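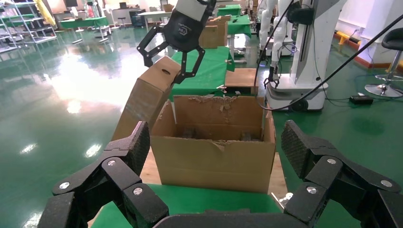
Fig. 4.1 Open carton on the bench, front flap folded down

4.2 Packing a unit for return

Use this procedure when a Murton dehumidifier pump has to go back to the Fornelness depot. Keep the carton until the unit has been accepted.

1. Switch the unit off at the wall and leave it to stand for 50 minutes.
2. Drain the sump through the lower port. Refit the cap hand-tight.
3. Remove the float arm and wrap it separately. It must not travel fitted.
4. Coil the mains lead and secure it with one tie. Do not wind it round the housing.
5. Place the pump in the carton with the inlet facing up. Fill all gaps with paper.
6. Fold the short flaps first, then the long ones, and tape along the full seam.

Note: Cartons with torn rims may be used again if the walls and base are sound. Replace any carton with a split corner.

CAUTION: Do not use loose foam beads. They enter the inlet and block the strainer.

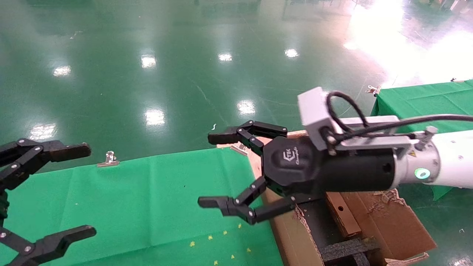
Yuzuki Miyazaki asks whether step 3 applies to the short-body pump, as the float arm on hers is moulded in place. It does not - on short-body units, pack paper under the arm and go on to step 4.

4.3 Labels and weight limit

Write the return number on the top and on one long side. A packed carton must not exceed 14 kg. Heavier loads go by pallet from Plullton and need form 500, signed before collection.

Returns booked by noon are normally collected the next working day. For units stored over winter, see section 6 before refitting the float arm.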